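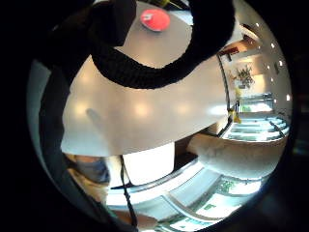 If you've ever walked out of the cinema with a group of friends and spent the whole journey home arguing about the last ten minutes, you already know why I started running film argument nights. You watch something divisive, you have tea, and then you have it out properly, with a few rules so the loudest person doesn't win by default. It needs very little kit. A decent telly, enough chairs, a kettle, and one object that marks who's allowed to talk. It wants to be easy to spot from the far end of the sofa, so something round, flat and red like the one on the grey table is spot on (I've also used a satsuma, and somebody ate it). Whoever is holding it has the floor. Everybody else waits.

Print this page | E-mail this page

Picking the film

You want a film that people will disagree about, and that's harder than it sounds. Big awards winners often fall flat, as everyone has read the same reviews and turns up with the same opinion. Old favourites are worse. I did one of mine once and was so wounded by the reaction that I sulked through the washing-up.

My best night so far was Ferska, the one about the two sisters and the ferry. Half the room thought the older sister was lying from the start and the other half wanted to give her a hug, and we were still going when the last bus went! Look for:

- an ending you can read two ways
- a lead character who does something rotten for a decent reason
- a "based on a true story" claim that somebody in the room will want to check

Do look at the running time before you commit. I once chose a film that came in at 245 minutes and didn't notice until everyone had their coats off. Anything much past two hours eats the argument, and the argument is what they've come for.

Inviting people

Six to eight is lovely. With four you run out of steam, and with a dozen you need a microphone. I send the message out on a Saturday for the week after, with the title, the start time and one line on anything upsetting in the film so people can bow out quietly.

Ask everyone not to read up on it first. They won't all listen. My friend Conall Cronin reads everything, director interviews included, and then drops little hints over the crisps, so he now gets told the title at the door.

Writing the questions

Do this beforehand, on paper or whatever you use. Mine live in Jotden with the shopping list. You need three good questions and a couple of spares. Avoid "did you like it?" like the plague — you'll get a row of shrugs. Try these instead:

- Who is the film on the side of?
- Which scene would you cut?
- If it's meant to be true, what do you think they changed?

That last one is gold with biopics and war films. People get very cross about what a film leaves out, and crossness is what we're after (the friendly sort). 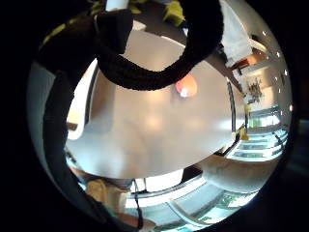
Running the evening

1. Start on time. Latecomers can ask a neighbour what they missed, in a whisper.

2. Phones away. I'm strict about it.

3. When the credits roll, no talking about the film for ten minutes. Kettle on, loo, stretch. You'll see people bursting, and it makes the first question go off like a firework.

4. Before anyone speaks, everybody writes down a mark out of 100. Fold it and hand it over. I gave Ferska 80 and was sure I'd be the highest.

5. Read out the first question and pass the red thing to whoever looks keenest. Two minutes each, then it moves along.

6. Once it's been round the room, let people reply to each other. It'll get noisy. I let this part run for 30 minutes and then call it, even when it's going brilliantly.
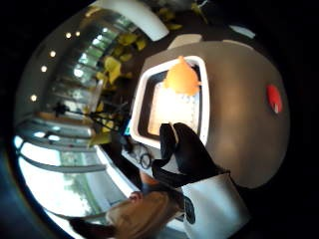

7. Vote again on a fresh slip, then read out both sets of marks. Seeing who has shifted is my favourite bit of the whole evening, and there's always one person who has gone up or down by a ridiculous amount and has to explain themselves.

When it gets heated

It will, sooner or later. We had a proper falling-out over a Brzozowska film, the courtroom one, when it stopped being about the film and turned into politics. What I do now is ask, "Where is that in the film?" If they can point to a scene, carry on. If they can't, it's a chat for another day and the red thing moves on.

Keep an eye on the quiet ones too. Some people hate being put on the spot but will happily go third or fourth, so don't hand it to them first.

Keeping a record

I type up 300 words the next morning, with the best line of the night and both average marks, and send it round the group. The Willer, our little local cinema, pinned one of ours up in the foyer last November and I was chuffed to bits. If you can't face writing it yourself, make it the forfeit for whoever talked out of turn the most.

Print this page | E-mail this page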